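# Tumano Folding Table

A work surface for sorting and folding dry laundry, made by Schouten for utility rooms, alterations counters and secondhand clothing shops. The table is sold as a top with a separate leg set, so the same surface can go on an existing cabinet or on the Orkance steel frame.

## Surface

The top is wood with the grain running the long way. Streaks vary from light tan to dark brown and no two tops match. Samples show the usual range of color but won't predict the figure of the top you receive. The finish is a clear satin coat, applied at the factory and cured before packing. It can be wiped with a damp cloth. Do not use wax or silicone polish, as both transfer to cloth.
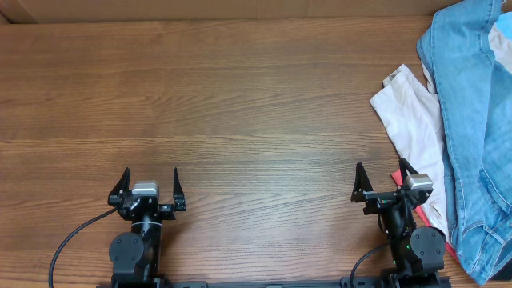
Clothes waiting to be folded are best kept at one end, leaving the middle clear for the piece being worked on. The long side faces the user. For a left-handed user, put the pile at the left end and stack finished pieces at the right.

## Laying out pants

Full-length jeans should go down sideways, waistband to one end and hems to the other. Smooth from the waist outward. Pull the legs apart far enough that the inner seams can be seen, then check that neither leg is twisted before making the first fold. Heavy denim keeps its position on the satin finish. Lightweight knits slide more easily and may need a hand on them.
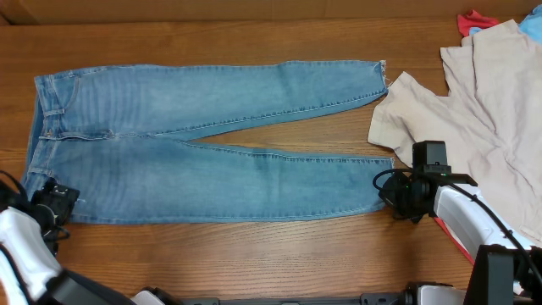

Fold one leg over the other, tuck the point of the crotch seam in so the edge is straight, and bring the hems toward the waist. Two more folds give a shelf-size bundle. Shirts and other soft items are easier to do after the jeans, when the full length of the top is free again.

## Raw hems and loose threads

Cut or frayed hems shed short cotton threads. The top has no grooves or inlays to catch them, and the front edge is rounded to a 2 mm radius. Brush toward the front with a dry cloth at the end of each batch. Do not pull on threads still attached to the hem - trim them. 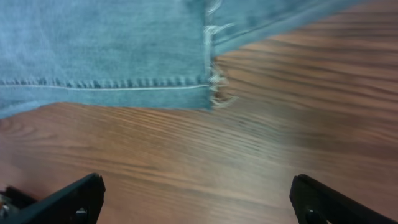

*Frayed denim edge on the wood surface.*

## Specifications

| Item | Value |
|---|---|
| Top thickness | 40 mm |
| Edge radius, front | 2 mm |
| Clearance needed behind top | 300 mm |
| Finish | Clear satin |
| Leg set | Orkance steel, sold separately |
| Use | Indoor, dry rooms |

The rear clearance applies to the Orkance frame only. Cabinet-mounted tops can go flush to a wall or back panel.

## Ordering

Tops and leg sets ship in separate cartons. Replacement mounting hardware is stocked by Bemix. For fitting questions, ask for Veerle Van den Broek at the Schouten parts desk and have the label number from the underside of the top ready.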